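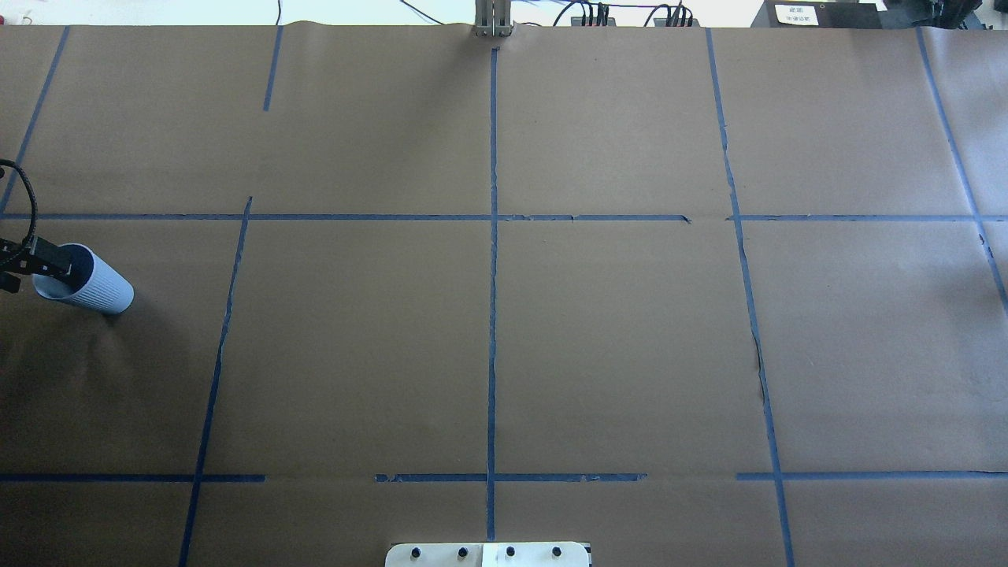
Waiting for a ship to come in

Mon 3 December

So the coffee still hasn't arrived. If you ordered from the April list and you're wondering whether I've run off with your money, I haven't, and I'm as fed up as you are! It's in a twenty-foot container, the container is on a ship called the Drevard, and the Drevard is sitting at anchor outside a port she was never meant to be going to in the first place.

I've learned more about container shipping in the past 3 weeks than I ever wanted to. When I started bringing in green beans I thought you booked a space on a boat, the boat left, and then the boat got here. You'd think so, wouldn't you? What happens is that you book a space, and then the line decides the sailing isn't full enough and cancels it (a "blank sailing", which sounds quite restful), and your box gets rolled on to the next one. Ours was rolled twice. Then it went to a transhipment port, where it was supposed to spend four days and spent nineteen.

Lindalva Bastos, who does all the paperwork at the loading end and has the patience of a saint, sent me a very cheerful email every time it moved. Or didn't move. I now open anything from her with one eye shut.

The bit that really got me was the bill. I'd been quoted one price for the freight and had done all my sums on that, and then the extras started turning up. A peak season charge. A bunker adjustment, meaning fuel. A congestion charge for a port we only went to by accident. Altogether they came to £1096, and I had to sit down with a cup of tea. Spread over 70 sacks it's not the end of the world, but it's a good chunk of what I'd hoped to make, and I'd already told everyone the price. I'm sticking to it, by the way. You paid what you paid.

I did ring the forwarder, Mulletti, to have a moan. They were perfectly nice. The chap there told me rates go up and down like anything and that if I'd booked a month later I'd have paid less, which cheered me up no end, as you can imagine. He also said small shippers like me get bumped first, as the big ones have contracts that guarantee their space. I asked if I could have one of those contracts. He laughed for quite a long time.

Milton thinks I should have gone through an importer and bought from their warehouse like a normal person. (Milton has thought this for years.) He's probably right about the money. But I like knowing which farm it came off, and I like Lindalva's emails when they're not about delays, and I don't think I'd enjoy it half as much if it all just came on a pallet from up the motorway.

A few people have asked whether the beans will be all right after so long. I think so. Green coffee keeps pretty well as long as it stays dry, and ours is in lined bags inside the sacks. What I worry about is the box sitting in the heat and then going somewhere cold, when you can get drips forming on the inside of the roof -- container rain, they call it. We've got drying bags hung along the walls, 8 of them, and I'm now wishing I'd paid for more.

As for when, the tracking page says one thing and the agent says another. My guess is that she gets a berth next week, then it's customs, then a lorry, and lorries before Christmas are a whole other story. I've stopped promising dates. One of our cafés wanted theirs in good time for Ramadan and that at least should be fine, unless she goes round the world again.

If you'd like your money back, just drop me a line and I'll send it the same day, no hard feelings at all. If you're happy to wait, you don't need to do anything. I've got nearly a sack of last year's left and I'm roasting it on Thursday, so shout if you're running low and I'll put a bag in the post.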